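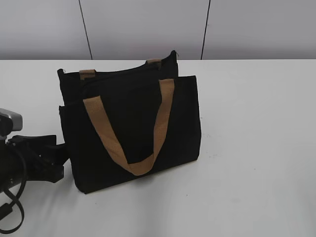
How to wash a canvas tote bag without ruining it

Most canvas bags can be washed at home, but they shrink, fade and lose their shape if they go through with the towels. Washing by hand takes longer and gives a better result. Allow an evening for the work and the next day for drying.

Before you start

Read the care label if there is one. Bags with leather trim, a cardboard base or a glued lining should only be wiped down. Printed bags can go in water, but the print should never be scrubbed.

Empty every pocket and turn the bag inside out over a bin. Brush the seams with an old toothbrush, as crumbs and grit collect there and turn to paste once they get wet.

Test the colour next. Dampen a white cloth, press it on an inside seam and hold it there while you count to 19. If dye comes off on the cloth, use cold water only and wash the bag on its own. Black and navy canvas nearly always loses a little colour the first time. Webbing handles in a paler shade can pick up that dye, so keep them out of the water for as long as you can and clean them separately.

Treating marks

Grease: rub in a drop of washing-up liquid with your finger and leave it for 5 minutes before rinsing.

Ink: dab with surgical spirit on cotton wool, working from the outside of the mark inwards. Change the cotton wool often.

Mud: let it dry completely, then brush it off. Wet mud only spreads.

Grubby handles: make a paste of bicarbonate of soda and water, work it in along the weave with the toothbrush and wipe it away with a damp cloth. You may have to do this twice.

Washing

1. Fill a basin or the bath with cold water and add a capful of liquid detergent. Powder leaves white streaks on dark cloth.

2. Put the bag in and press it up and down. Don't wring it. Twisting sets creases in canvas that are very hard to iron out.

3. Leave it to soak for 10 minutes, or skip the soak if your colour test showed any dye.

4. Drain and rinse until the water runs clear. With a new black bag this can take a lot of rinses.

5. Roll the bag in an old towel and lean on it to push the water out.

Drying and shaping

Pull the seams straight while the canvas is still damp. Stuff the bag with a dry towel, push the corners out and stand it somewhere airy, away from radiators and direct sun. Swap the towel after 2 hours. Don't hang it by the handles, as the weight of the water stretches the stitching.

If it dries creased, iron it inside out on a medium setting with a damp cloth in between — and go round any print.

Thanks to Melina Vlachopoulos for the tip about the bicarbonate paste.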